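**Ticket: Missing-person alert pages showing the wrong status after an update**
Product: Nularex alert publisher
Site: Durkham County Search and Rescue public page
Opened by: Zuzanna Sobczak
Priority: High
Status: Resolved, waiting on one follow-up

**Original message**

Hi everybody, and thank you in advance, because I know you're a small crew and it's the middle of September, when everyone seems to write in at once!

I look after the public alerts page for our river rescue team. When someone is reported missing on or near the water, we put up an alert with the last known location, what they were wearing and the number to call. When the person is found, I change the status to "Located" and the red banner is supposed to go away on its own. It always has, until last night.

A kayaker was reported overdue above the Kaczorowski boat ramp. He turned up safe, tired and very embarrassed (he had pulled out early and walked to a friend's house), and I marked the alert as Located right away. The dashboard said "Saved." My own screen looked fine. But the phone line kept ringing with people who still saw "Search in progress," and a few of them were getting ready to drive down and help look. They're lovely people, and I'd hate to have them out on a muddy bank in the dark for nothing.

What I've tried so far:

- Logged out and back in
- Saved the alert a second time with a comma added, to force an update
- Opened the page on my husband's phone, where it still said "Search in progress"
- Waited 5 minutes and looked again, with no change

Zuzanna 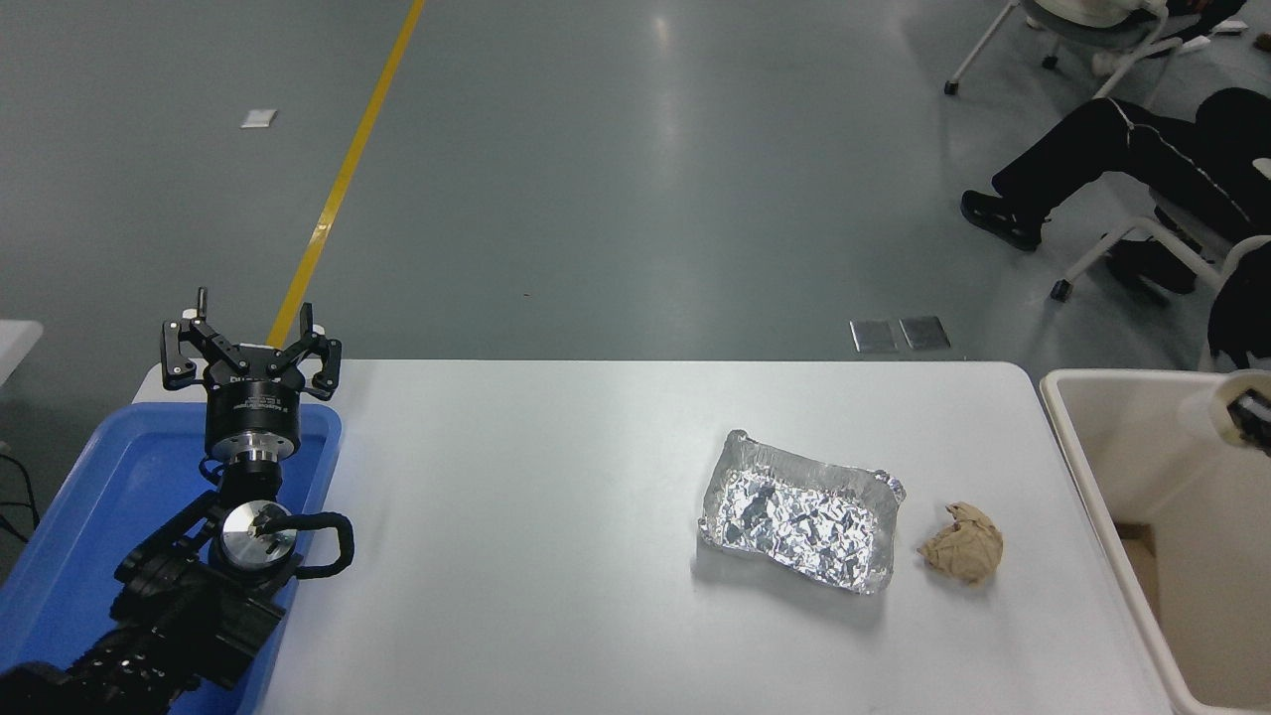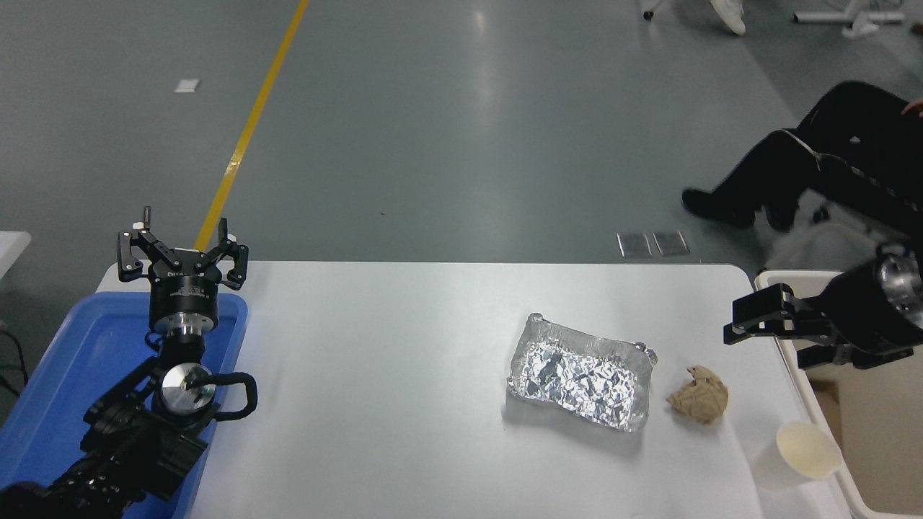
**Reply, Nularex support**

Hi Zuzanna,

So glad he's safe! And thank you for the careful notes. The check on your husband's phone is a real help, as he sees the page the way the public does and you see it as a signed-in editor.

I can see your change in the log, and it saved correctly both times. The trouble is further along. Public pages are stored as copies so they hold up when a lot of people come at once, and yours had more than 2000 visitors in the hour after the alert went out. Each copy should be thrown out when a status changes. On your site the copy lifetime is set to 300 minutes, and the "clear on status change" box is unchecked. My guess is that it was lost when the page moved over to the Nolila template.

Could you please try this:

1. Go to Settings, then Public Pages, then Stored Copies.
2. Check "Clear on status change."
3. Set the lifetime to 2 minutes.
4. Press "Clear all copies now."

Then have another look on the phone, please, not on your own computer.

**Reply, Zuzanna**

Well, that did it! The phone says "Located" in green and the banner is gone. I also made a practice alert with the word TEST all over it, marked it Located, and watched it clear by itself before I'd finished pouring my coffee.

One more thing while I have you. The text messages that go out to subscribers say "See the page for current status," and a couple of callers had read the message and then the old page, so they were doubly sure we were still searching. Is there any way to send a second text when an alert is closed? I looked under Messages and only found the one for new alerts.

**Reply, Nularex support**

There is, but it's tucked away under Alert Types. Open "Missing, water," scroll down to Closing Actions and choose "Notify the same list." You'll need to write the wording yourself. Please keep it short, as long messages get split in two and can arrive in the wrong order.

I'm leaving the ticket open until you've sent a closing text to a test list and seen it come through.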